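Folding day, and what went wrong

Hi all! Some of you asked what happened with the folding job on 2018-05-09, so I'm putting it up with the rest of our bench stuff. Short version — the right gripper stopped letting go. We'd set it to release after each fold, and on run 30 it held on and kept pulling while the left arm pulled the other way. Yesenia hit the stop button and no one got hurt (the seam on one jacket did, sorry Kam-wah).

We've since dropped the grip force to 55 and added a cutoff if both arms pull at once. I also want the tags off before a run, but Xiomara says real laundry has tags, so they stay for now.

Navy garment with its tags still on, a gripper at each side. The printed tag is right under one of the right gripper's fingers — my least favorite spot!

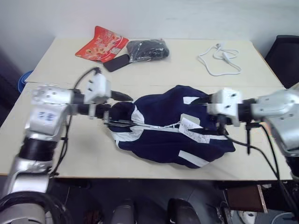

Lionel Deschamps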